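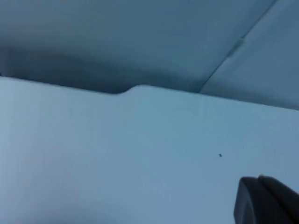

Hultgate 311 Flush Door Blank

Product code: 311
Range: Hultgate interior doors
Supplied by: Plekden
Warehouse: Salem

Overview

The Hultgate 311 is a flush interior door blank for painted work. It is supplied primed on both faces and all four edges, without hinge cutouts, lock bore or frame. It can be hung left or right. The 311 replaces the Luscombe blank, which was withdrawn on June 1, 2019. Openings measured for a Luscombe door do not need to be remeasured, but the lock block on the 311 is longer and sits on both sides.

Construction

Core: solid particle core
Stiles and rails: finger-jointed softwood
Faces: smooth hardboard, factory primed
Lock block: both stiles, centered on the door height
Primer: water-based, white
Fire rating: none

Trimming

Up to 12 mm may be taken from each long edge. The bottom rail allows more than the top, so height should come off the bottom wherever possible. Use a fine-tooth blade and score the cut line first; the hardboard face will chip on the exit side if it is not scored. Seal every cut edge before hanging. A door with raw edges left open to damp air is not covered by the warranty.

Storage before fitting

Store flat on three level bearers, off the floor, in the room where the door will be hung or in one kept at a similar temperature. Do not lean blanks against a wall overnight. Leave the wrapping on but slit it at both ends. Freshly plastered rooms should be dry before doors are brought in.

Finishing

The factory primer is a base for paint and is not a finish. Sand lightly, remove dust, then apply 2 full coats of a trim paint to both faces and all edges, including the top and bottom. Paint both faces on the same day with the same product – uneven coats are the usual cause of bowing. Dark colors on doors that get direct sun are not advised. The primer is not suitable for stain or clear varnish.

Hardware

Three hinges are required. Pilot holes must be drilled for all screws. Surface-mounted hooks and closers should be fixed into the stiles or the lock block; the core alone will not hold a closer. Bored and mortised locks are both suitable. Glazed openings may be cut only by Plekden before delivery.

Ordering

Doors are sold singly or by the pallet. Special widths are made to order with a minimum of 200 blanks, and made-to-order stock cannot be returned. Standard sizes can be returned to Salem unopened, with the label still attached. Check each blank for corner damage on delivery and note it on the driver's sheet – claims made after fitting or painting are not accepted.

Related items

Hultgate frame kit, softwood, primed
Hultgate stop bead
Plekden edge sealer, clear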